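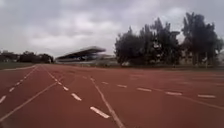 Catalogue page 126

Esura Track Marker Kit - outdoor robot trials on running tracks

Hello, and thanks for stopping by the page for what is easily my favourite thing we sell. I'm Mwende Mugo, I look after the outdoor range at Esura, and I've spent more hours on athletics tracks with small ground robots than I ever did as a runner (I was a dreadful runner).

Tracks are lovely for this work. You get long straights, a proper bend and crisp white lines against the red. But all those lines can tie a robot in knots. A solid line next to a dashed one, with a row of short dashes going across, is a lot for a line follower to sort out, and a low viewpoint makes the far dashes bunch up. So please write down which line you're following before you start!

What's in the kit

Four soft-based corner markers, a roll of boundary tape on a hand reel, two laminated stop signs, a pad of run sheets and the Clekura handheld stop button with its receiver. It all goes in one shoulder bag. The order code is 691.

House rules we print inside the lid

One person holds the stop button and does nothing else. No filming, no laptop, no tea.
Test the stop at walking pace before the first run, and again after any battery change.
Agree the speed limit with the venue and put it on the run sheet.
Keep runners and robots apart. If someone wants the inside lane, the robot waits.
Nothing with spikes, metal tracks or hard studded wheels on a synthetic surface. Ask the groundskeeper about weight as well.
Note the light at the start of every run. A flat grey sky and low sun are different tests, and your line detection settings may not carry over from one to the other.
If the robot loses its line it stops. It doesn't go hunting for another one.

Kibet Muli wrote most of those, and I argued with him over the last one for most of June. He was right - a robot that picks up the neighbouring lane looks perfectly happy on the log, and you only find out when you check the run sheet.

These are our own working rules, by the way. They don't replace your risk assessment or whatever safety standard applies to your machine, and the venue's rules come first.

Does it fit my robot?

The receiver plugs straight into the Evby and Ogola bases. For anything else you'll need the adapter lead, sold separately. The stop button is good for about 2,000 presses before we'd like it back for a check.

Refill run sheets come in packs, order code 359. Send me a message with your robot's make and weight if you're unsure about the lead, and I'll look it up for you.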